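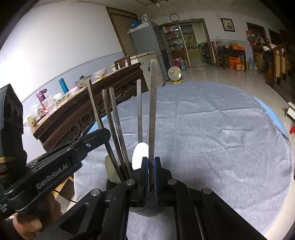

The utensil holder is a small object with a long list of duties. It stores tools upright, lets water out, keeps the working ends of the tools off the counter and survives being picked up several times a day. Most home kitchens own one. Few owners could say how deep theirs is, and depth decides most of what follows.

A holder fails in one of two ways. It tips, or it stays damp. Tipping is a matter of leverage. A spatula with a steel blade carries its mass at the top when stored handle down, and three or four of them can bring the center of gravity above the rim. Ojārs Hunt, who spent nine years on kitchen hardware at Mets before setting up his own workshop, uses a plain rule: the cylinder should cover at least a third of the longest tool. Under that, the tools fan outward and the load moves to one side of the base.

The current Mets cylinder weighs 418 grams empty. The Rusberg version, taller and with a thicker floor, weighs 880. On a level counter both stand without trouble. The difference shows on soft surfaces such as a folded cloth or a rug, where the lighter one leans as soon as the tools inside it shift. Hunt loads his test pieces to 1000 grams with the heavy ends up, then pulls one tool out quickly at an angle. The Rusberg holder stayed upright in every pull. The Mets holder went over twice, both times on cloth.

Table use changes the requirements. Chopsticks and spoons are light, close to uniform in length and handled by several people in one meal, so weight matters less and drainage matters more. A cup meant for the table usually has its openings low in the wall, where water from the tips collects. The dark gray one on the round table has a small cluster of perforations low on one side, and it carries five long chopsticks with two white spoons. That is a sensible load for the diameter. The chopsticks have room to spread, and air can pass between them. 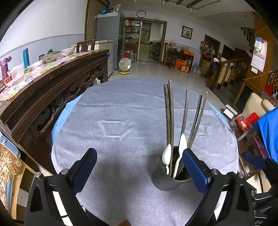

Wood is the material that sets the drying standard. Steel tolerates a wet base, and so does most plastic, but bamboo and untreated hardwood take up water through the end grain. The chopsticks here are worn to a grayish brown, a color that regular users will recognize from their own drawers. Ilze Uibo, a materials technician who tests tableware for the retailer Grostero, measures moisture at the lower end of each stick at intervals after washing. In a closed cup, the ends were still above her limit after 924 minutes. In a perforated cup standing on a rack, they passed overnight with hours to spare.

Uibo's advice on placement is short. Shake the tools before they go in. Put eating ends up. Stand the cup on something that lets the holes work – a wire rack or a ridged tray – until the dripping stops, and move it to the table after that. A cup that drains straight onto a tablecloth keeps its base wet, and the cloth too.

Mixed loads are the harder case. Cooking tools and eating utensils have different lengths, and a ladle head takes the space of six chopsticks. Where one cup has to serve for both, the large tools should go in first, opposite each other, with the spoons last. Brulliletti sells a divided insert for this purpose. It fits the Rusberg but sits high in the Mets, and it covers part of the drainage in both. Hunt removes it for washing day and puts it back when the cup is dry.

Cleaning is where most holders are neglected. The floor of the cup collects starch and fine grit, and the perforations close from the inside. A bottle brush reaches the corner between wall and floor. A wooden toothpick clears the holes. Uibo empties hers once a week, and in November, when her kitchen is slow to dry, twice.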